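Search this site
Enter keywords
Go

SPEAKER NOTES: Moisture readings in stored timber

Opening. Introduce the Stesance store and the Pasport logging sheet. State the scope: sawn boards, kept indoors, heating on from October. Skip kiln drying unless someone asks.

Wood gives up or takes on water until it balances with the air. Relative humidity matters most, temperature less so. Movement across the grain is large enough to open a joint. Movement along the grain can be ignored for furniture work.
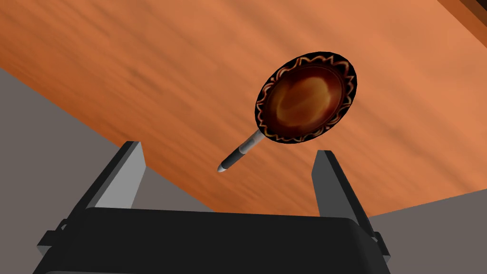 A pin meter reads electrical resistance between two points. Drive the pins to the same depth each time and correct for species and temperature. End grain dries first, so keep well back from the ends. A single low reading at the surface says little about the core.

Our record covers 365 days and 600 boards. Of those, 488 have a complete set of readings. The rest were sold or moved before the last check and are left out of the tables. Pause for the chart handout.

Storage. Stickers go directly above one another, all the same thickness. Leave a gap between the stack and an outside wall. Weight on top reduces cupping in the upper rows and has little effect lower down.

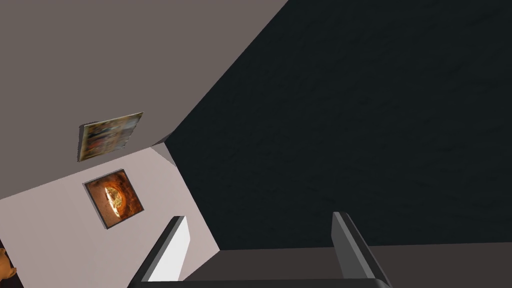 Mihăilă, March 2020

Second half starts at this point. The Lillia shed was read with the same meter and the same sheet, so the two sets can be compared directly. Expect a question on calibration: the meter was checked against oven-dried samples at the start and at the end, and the difference was within 2 percent moisture content.

Do not quote a single target figure. Give the range for heated rooms, then the range for unheated ones, and refer to page 2 of the handout. Take questions on meters before questions on finishes.

Related
Reading a resistance meter
Stacking and stickering
Oven-dry test, step by step
Lillia shed: logging sheet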